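Lostcombe Workshop Forum > Finishing > Water-based enamel blocking after full cure time

hagos_t
Posts: 248

Looking for input on a blocking problem. Blocking as in painted faces sticking to each other, for anyone searching later. I make small painted hardwood parts in batches of 200. Schedule is one coat of water-based primer, scuff at 320, two coats of water-based enamel by HVLP. The can says recoat at 2 hours and "full cure" at a week. I rack them for the week, then bag them face to face. By the time the customer opens the bag, a fair number have bonded lightly and pull flecks off each other when separated.

Shop sits at 65 F overnight and a bit over 70 in the day. It has been a humid August. Film looks fine and passes a fingernail test before bagging.

lurdes.antunes
Posts: 359

Fingernail test tells you about surface hardness and very little about blocking. An acrylic film can feel hard and still be soft enough to fuse under steady pressure, particularly in a warm delivery van. What is the product? Plain 100% acrylic wall enamel will do this more or less forever. A waterborne alkyd or an acrylic urethane is a different animal.

hagos_t

Peixoto trim enamel, semi-gloss, tinted. Label says acrylic. Two colors, a deep green and a red-brown, both in the deep base.

lurdes.antunes

There is your first suspect. Deep base takes a lot of colorant, and universal colorants carry glycols that leave the film slowly. A white from the same line would probably give you half the trouble.

Kabbaj_E

I disagree with putting it on the colorant. I shoot deep base acrylics on drawer fronts all year and stack them with foam between. No blocking. My guess is film build. Two heavy coats from an HVLP can be twice what the maker intended, and the bottom of that film dries through the top. Get a wet film gauge and check. If you are over 4 mils wet per coat, cut back before you blame the tint.

lurdes.antunes

Foam between is the reason you have no blocking, Ehab. He is bagging paint against paint. Your test has the variable removed.

Kabbaj_E

Fair on the foam. I still want to see a film thickness number.

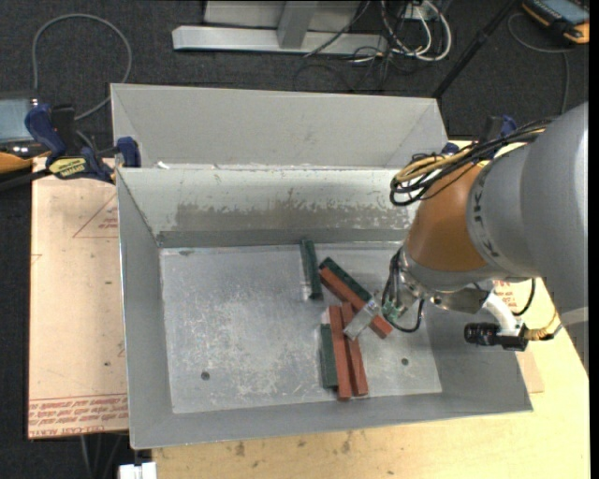 saront
Does a topcoat fix blocking if the color coat underneath is still soft?

hagos_t
It helps at the surface but the stack stays soft underneath, so a clear coat over a slow film mostly delays the complaint and can trap the glycol as well.

saront

OK. Then I would go at this from the other end and test it properly. ASTM D4946 is the usual blocking test for architectural paints. The home version is two painted squares face to face, a rubber stopper on top, 1 kg weight on that, half an hour at 120 F. Let them cool, then peel apart slowly and listen. Rate it 0 to 10, ten being no tack at all. Run it at one day, one week and three weeks so you get a curve. One reading tells you nothing about where the film is headed.

hagos_t

Did that with a toaster oven and a thermometer I trust. Same coats, same gun settings.

Green, one week: 4
Red-brown, one week: 5
Untinted white base, one week: 7
Green, three weeks: 6

Also borrowed a wet film gauge. I was at 5 to 6 mils per coat.

Kabbaj_E

So both of us were right. I will take it.

lurdes.antunes

Partly. A three point gap between green and white at the same build is the colorant. The build is making it worse. Try the green again at 3 mils wet before you buy anything.

bezawit_b
Posts: 12

Coming from the coatings side. Two more things to look at. First, humidity: water and coalescent both have to leave, and still air at 75% RH slows the water badly. A box fan across the racks does more than five extra degrees. Second, if you change product, look for "block resistance" on the data sheet with a stated cure time. If the sheet only says "excellent" with no hours or days next to it, write to them and ask. I have no loyalty here but the Parkimer acrylic urethane lists a seven day figure.

saront

Used the Parkimer. Good film, but it orange peels if you thin it past 5%, and it bites into the old Jerkico primer. Spray a scrap first.

hagos_t

Noted, I am on the Jerkico primer now. Plan is 3 mils wet, fan on the racks, two weeks before bagging, and glassine between faces for anything shipping before then. Will post green and red-brown numbers when I have them.

Kabbaj_E

Silicone-free glassine, please. The coated kind will ruin your recoats if anything comes back for touch-up.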